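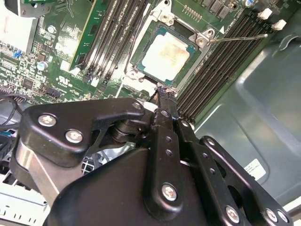
Figure 4.1 Gripper at the processor socket of a desktop computer, with the case open.

Chapter 4
Who gets asked: populations, lists and samples

What this chapter covers

The difference between a target population and a list
The usual faults in customer lists, and how to find them
Drawing a random sample from a list
What to do about people who do not reply
Writing the sample section of a report

You should have read Chapter 2, on setting the research question, before you start. The material on question wording in Chapter 3 is useful but not needed here.

Opening case: the Tistness survey

Tistness sells office equipment and repair contracts to small firms. Its head office is in Grirden and it has a second branch in Covelgate. In the spring the sales director wanted to know why firms were letting their repair contracts lapse. Asif Bugti, then a junior analyst in the marketing team, was asked to run a survey and report back before the end of April.

He began with a customer list taken from the billing system, with the run date 4/22/19 printed in the header. The list held 3551 records. Bugti sent an email invitation to every address on it, left the survey open for nearly a week and received 78 completed questionnaires. Most of the people who replied said they were satisfied with the service and expected to renew. He put this in his report, and the sales director sent it back with one line written across the front page: "So who is leaving?"

The list came from the billing system, and the billing system dropped a customer at the end of the month in which the last invoice was paid. Firms that had let their contracts lapse had, for the most part, already been removed. The survey had been sent to the people who stayed. Among those, the ones who took the trouble to answer were mainly office managers who dealt with Tistness often and got on well with its engineers.

Bugti's questions were clear and his tables were correct. The fault lay in a decision he had hardly noticed making, which was the decision to use the list he was given. We shall come back to the Tistness case throughout the chapter, and you will be asked to redesign the survey at the end of it.

4.1 The target population

The target population is the whole group of people or organisations that you want to be able to say something about. It should be written down before any list is looked at. If you look at the list first, you will tend to describe the population as whatever the list contains.

A good definition says what the unit is, where it is and what period is meant. "Our customers" does none of these. Does it mean firms or people within firms? Does it include a firm that bought one chair and never came back? Does it include a firm that is in dispute over a bill? Each of these can be answered either way, and a survey can be sound with either answer, but it has to be one or the other.

For the Tistness survey, a workable definition would be: all firms that held a repair contract with either branch at any time in the past year, whether or not the contract is still running. The unit is the firm. The place is given by the two branches. The period is the past year. Firms that have left are plainly included.

There remains the matter of who answers for the firm. In a small business the owner may decide on the contract, an office manager may use the service and a bookkeeper may pay for it. All of them have opinions, and the opinions may differ. If the question is why contracts lapse, the person wanted is the one who made the decision. This should be stated in the invitation, so that it can be passed on if it reaches the wrong desk.

4.2 The sampling frame

The sampling frame is the list, or set of lists, from which the sample is drawn. Sometimes there is no list as such and the frame is a procedure, for instance stopping people as they leave a shop. In business research there is nearly always a list, and it was nearly always made for some other purpose. Billing lists are made to collect money. Delivery lists are made to get goods to a door. Mailing lists are made by sales staff, who add names when they have time and seldom take them off.

Four faults are common.

Missing units. Some members of the population are not on the list. This is the most serious fault, as it cannot be seen by looking at the list itself. The lapsed firms in the Tistness case are an example. The only way to find missing units is to compare the list with something else: another department's records, an older copy of the same list, or the memory of someone who has been there a long time.

Units that do not belong. The list contains entries outside the population, such as suppliers, staff accounts, test records and firms that have closed. These waste effort but do less harm, provided they are taken out when they are found and the number taken out is recorded.

Duplicates. One unit appears more than once. A firm with two sites may have two accounts. It then has twice the chance of being picked, and its views count for more than they should. Duplicates are often hard to spot by computer. A firm may be entered as "Farooqui" in one place, "Farooqui Printing" in another and "A/C Farooqui (new)" in a third.

Clusters. One entry stands for several units. A managing agent may hold a single contract that covers a number of small tenants. If the unit is the firm, you must decide whether the agent or the tenants are wanted.

4.3 Checking a list

Check the list before the sample is drawn. The steps below take a morning for a list of ordinary size, and they should be done in this order.

First, find out who made the list and what it is for. Ask what causes a record to be added and what causes one to be removed. Write down the answers. Had Bugti asked the second question, he would have had the answer from the billing clerk in a few minutes.

Next, read a page of it. Scroll to the middle and read the records one at a time. Look for odd names, blank fields and addresses outside the area served. People who work with data all day are apt to skip this and go straight to totals, and a total will not show that the contact name on every third record is "Accounts Dept".

Then sort the list by name, by postcode and by telephone number, one after another, and look for neighbours that are the same. Sorting by telephone number finds duplicates that sorting by name does not.

Last, take a second source and look for a handful of its entries in the list. Choose entries that ought to be there. At Tistness, the engineers in Covelgate kept their own job sheets, filed by date. Picking a few sheets from the previous summer and looking for those firms in the billing file would have shown the gap straight away.

4.4 Taking a sample or asking everyone

When email is the method, it costs little more to write to everyone on a list than to write to a part of it. Many firms therefore write to everyone and suppose that this settles the matter. An attempt to reach the whole list is called a census, and a census with a poor response has the same weakness as any other survey with a poor response. A large number of invitations does not make up for a small and lopsided set of replies.

There is often a better use of the same effort. A smaller sample, drawn at random and followed up with care, lets you spend your time on the people who have not answered. You can telephone them. You can find out that the contact has left and get the new name. You can ask one or two short questions of those who refuse the full survey. None of this is practical if thousands have been invited.

A random sample is one in which every unit in the frame has a known chance of being picked, and that chance is greater than nil. "Random" is used loosely in everyday speech to mean haphazard, and a haphazard choice is a different thing. A manager who runs a finger down a list and stops here and there will avoid the difficult customers without meaning to.

Section 4.5 shows how to draw a simple random sample with a spreadsheet. Section 4.6 deals with samples in which the list is first divided into groups, as it would need to be if current and lapsed firms were to be compared. Section 4.7 covers follow-up and non-response.

Key terms in this part of the chapter

Target population: the whole group the findings are meant to describe.
Sampling frame: the list or procedure from which the sample is drawn.
Unit: the single member of the population, such as a firm, a household or a person.
Census: an attempt to collect information from every unit.
Random sample: a sample in which every unit has a known chance of selection, greater than nil.

Before you go on

1. Write a definition of the target population for a survey of people who use your college library. Give the unit, the place and the period.
2. The library offers you a list of everyone who borrowed a book last term. Name two groups of users who would be missing from it.
3. Suggest a second source against which the borrowing list could be checked.
4. Reread the opening case. Which of the four faults in Section 4.2 could Bugti have found by reading the billing list alone, and which could he not? Keep your answer, as you will need it for the redesign exercise.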